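Zikik wants you to pay for a tidier desk

8/7/21

Stationery seller Zikik has started a "one cup, one color" desk plan, and it is asking offices to sign up for 6 months at a time. Members get markers, a cup to stand them in and a sheet of tips on putting them back.
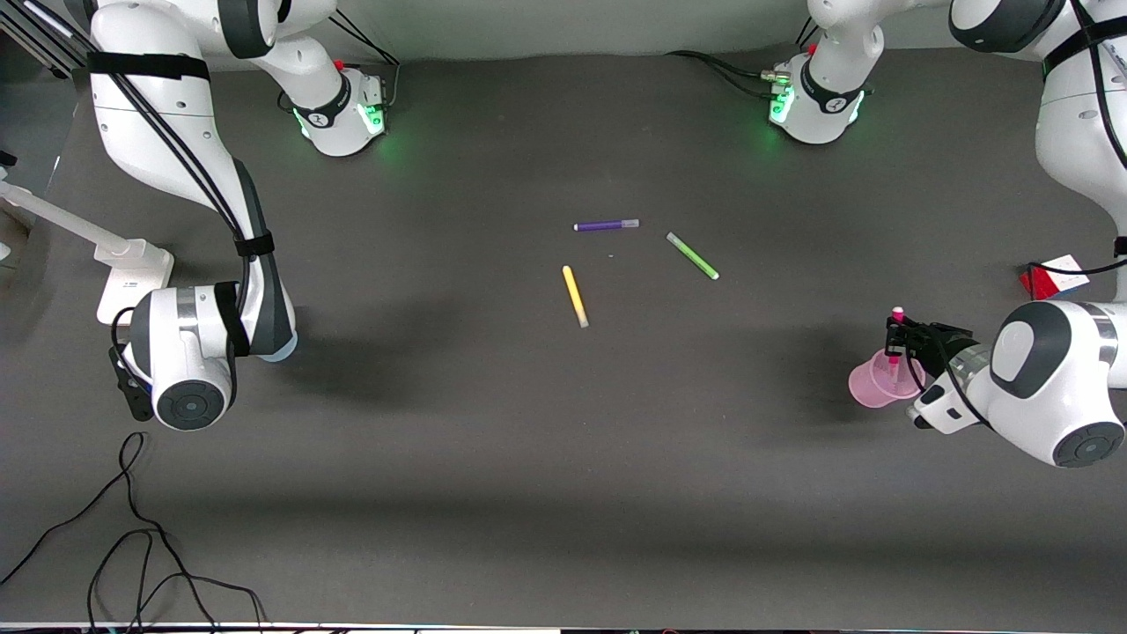
The company says 1,093 desks have joined. It won't say how many of those are paying, or how many belong to its parent firm, Broteo. A rival plan from Trundimura closed in February after making much the same promises.

Zikik also claims its members lose fewer markers, but has published no figures. A cup costs very little, and most offices already own one.
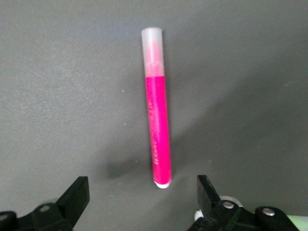 A pink marker with a frosted white cap.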